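Remembering the Old Students: what I found in the Dridmont obituary pages
Project report, second year local history option

So this is my write-up of the obituary project, which I started in March and which ended up being much longer than I'd planned (sorry to whoever is marking it). The school magazine at Dridmont has printed notices of former pupils and staff who have died for as long as it has existed, and I wanted to know what those notices leave out as well as what they put in.
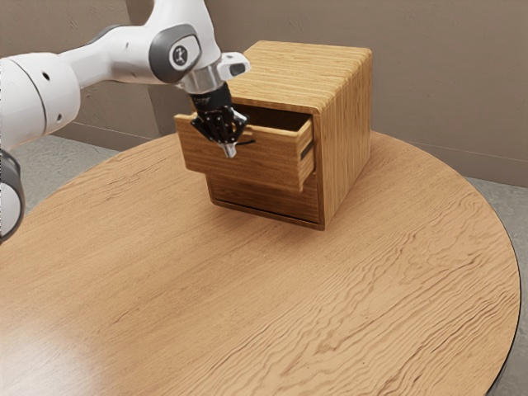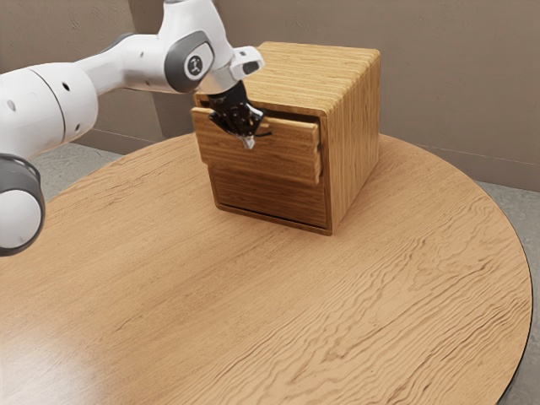 Both pictures: simulated robot arm and small wooden cabinet on a round table.

I'll begin with how I got the material. The magazines are kept in the Pumley reading room, in grey boxes, and you're allowed one box at a time. The older ones have no index at all. I went through every issue I could get hold of and photographed each notice with my phone, then typed the main details into a spreadsheet: name, years at the school, job, family, who wrote it, how long it was. My sheet has 2596 rows. I did not type all of those myself! Eliécer Palomino, who was doing a project on school sports days from the same boxes, agreed to split the typing with me if I wrote down every mention of a running race. There are a lot of running races.

The very early notices are tiny. Most are a name, the years they attended and "deeply regretted by all who knew him". I found a run of 11 in one issue which all used that exact sentence, and I got quite cross with it by the end. You can't tell a thing about those people. One of them was a boy who'd only left the summer before, and he gets the same line as a retired headmaster.

Then the notices get longer, and it happens quite suddenly. My first guess was that the school had more money for printing, but the issues themselves stay the same length. What changes is the editor. A Miss Boros took over the magazine and started asking families to send in a few words of their own. You can tell straight away which bits are hers (short, a bit stiff, everyone is "esteemed") and which came from a brother or a daughter. My favourite is a notice for a woman who taught needlework for most of her life, where her niece wrote that she hated sewing and did it very well. I read that one out loud in the reading room and was asked to be quiet.

I wanted to look at how men and women were written about, which I know is what everyone does, but it really did jump out. Men's notices nearly always open with the job. Women's open with a father or husband, even when the woman had run a business. There's one for a former pupil who owned the Bredatico bakery, with two shops and a delivery van, and the bakery doesn't turn up until the second to last sentence. Her husband's cricket is in the first. The pattern fades in the later issues but it hasn't gone, and I still found it in magazines I remember getting through our own letterbox.

The other thing I looked at was who writes them. Old school friends write the warmest ones and also make the most mistakes with dates. Families are careful about dates and vague about everything else. Former teachers mostly write about the school. I tried making a chart of this and it was awful, so I've left it out and put three notices side by side in the appendix for you to compare.

I also did two interviews. The first was with Cristian Ríos, who edits the notices now. We talked for 10 minutes on the phone and then for most of an afternoon when I went to see him. He told me he never changes what a family sends except for spelling, and that the hardest ones are where the school has hardly any record of the person. Sometimes all he has is a line in an admissions register and a house name. He rings round. I asked if people ever complain and he said yes, nearly always about photographs, and usually because the photo is from school and the person had been eighty-something.

The second interview was with my nan, who was at Dridmont for four years and has firm views on what her own notice should say. I've typed those up in full as she asked me to. She would like it noted that she was never in the choir.

Problems. I missed 8 issues that were out being rebound, all from the same stretch, so my sheet has a hole exactly where the notices start to change. I'd go back for those first if I did it again. I also wasn't consistent about staff who had been pupils as well, and for the first few boxes I put them down twice. Eliécer spotted that, and we spent an evening going back through and taking the doubles out, though I'd be surprised if we got every one.

The other problem is that I only know about people somebody told the school about. Plenty of names in the registers never come up again.

Appendix A is the three notices, Appendix B is my nan, and the running races are in a separate file.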